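Review: the Burkik Bench Rules Kit for two-arm cells

Burkik sells a binder, a roll of floor tape, a pad of sign-off sheets and a login to a web page, and calls the lot a safety kit. It costs 600 dollars. I bought one for our packing bench because our insurance contact kept asking what written practice we followed, and "we're careful" was getting a chilly reception on the phone.

My expectations were low. I have read plenty of these packages and most are a risk assessment template with the company logo pasted in. Burkik's is better than that in places and a good deal worse in others, and the sales page gives you no help telling which.

The binder runs to 123 pages. Half of it is definitions. The useful part is section 3, which covers who may stand where while the arms are powered, how to mark it, and what has to be said out loud before anyone reaches over the table. The wording is plain. One page, one rule, room at the bottom for your own notes. I photocopied that section and put the rest on a shelf.
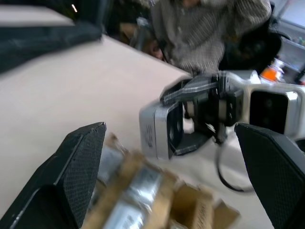 Distance is the rule I bought the kit for, and it's the one I trust least. Burkik wants a person to stay a full arm's reach behind the far edge of the table whenever either gripper is holding something. Fine on paper. On our bench we handle things like a shiny silver item in torn cardboard, with one arm's fingers down by the package, the other arm up across the table, and a person standing behind that second arm with an elbow bent. Which reach counts, the person's or the robot's? The binder says "reach" eleven different ways and never settles it. I wrote to ask. Elango Gowda at Burkik answered the next morning, politely, and told me to use the larger of the two. Good answer. It should be printed in the book.

The cable page is the surprise. It asks you to run each wrist through its whole range at slow speed and watch any cable that hangs in a loop, then write down the lowest point it gets to. I'd never done that in any formal way. It takes a quarter of an hour and I'd now do it on any cell with two arms sharing a table, whether or not you give Burkik a cent.

Damaged packaging gets a single paragraph, and the paragraph says to reject it. That's no use to anyone who sorts returns. Torn flaps are most of our day. A loose flap can fold under a finger or hide what the gripper has hold of, and I wanted a rule on when to stop and clear it by hand, with the power state spelled out. We wrote our own: arms stopped, stop confirmed aloud, then hands in. It fits on an index card.

Now the tape. It's ordinary floor tape with the Burkik name on it, and it lifted at the corners within 14 shifts. The sign-off pad is worse. Each sheet has a box marked "area clear" and no line to say who looked or from which side of the bench. A box like that gets ticked by whoever is holding the pen. We added two lines with a ruler and a marker and had the sheet copied down the street.

The web page is a checklist you can fill out on a phone. It logged me out twice in the middle of an inspection and kept nothing. I've stopped using it.

I also looked at the Dadulham guide, which is cheaper and thinner. It handles sign-offs properly and says almost nothing about two arms working over one surface. If you have a single arm behind a fence, get that one.

One more complaint. The cover of the Burkik binder says "compliance ready." I asked which standard, which edition and which clauses. The reply was a brochure. Buying a binder doesn't make a cell compliant with anything, and you still need a proper risk assessment of your own machine, your own grippers and your own people. Burkik does say so, in small type near the back.

Would I buy it again? For section 3 and the cable page, at half the price, yes. At 600 dollars, ask them to sell you the pages separately. They told me they're thinking about it for the March update.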